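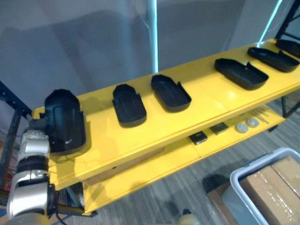 Arm at the yellow shelf, one tray up on its end at the front lip, the rest of the row lying flat.

March, shelf rig, evening

Spent most of the session on the tray pick. Veerle rewrote the approach so the gripper comes in from the front of the shelf at a lower angle, and I stayed by the stop button and wrote down numbers.

Speed is capped at 3 percent on the last bit of travel for now. Painfully slow, but I can see what the wrist is doing. Outside of that we run at 100.

Grip: the fingers hold best on the rim. On the long flat side they slide. Force setting 76 is the lowest I trust. At 100 the side wall flexes and the tray comes out crooked when the fingers open. Leave it at 76 until the new finger pads arrive from Flitach.

The yellow top is a nuisance for the depth camera. Overhead light streaks on it and the trays throw dark shadows, so the edge finder sometimes picks the shadow line over the rim. Jericho wants to put matte film on the shelf. I would try turning off the lamp nearest the wall first, costs nothing.

Spacing along the row matters more than I had in the notes. If a neighbor sits too close, the outside finger has nowhere to go. A tray lying at a slight angle should be fine in principle, the planner takes its heading from the long side. Not tested enough to say so in the Jelier write-up.

Cable: still trailing beside the lower part of the arm. Needs a clip before anybody raises the speed.

Lower shelf: discs and rods stay where they are, they are for the small parts job. Don't run that program with the tray offsets loaded.

To do
- save tonight's offsets under "jelier front"
- lamp test, then film if needed
- cable clip
- ask Veerle if the release height is from the lip or from the shelf surface, the sheet has both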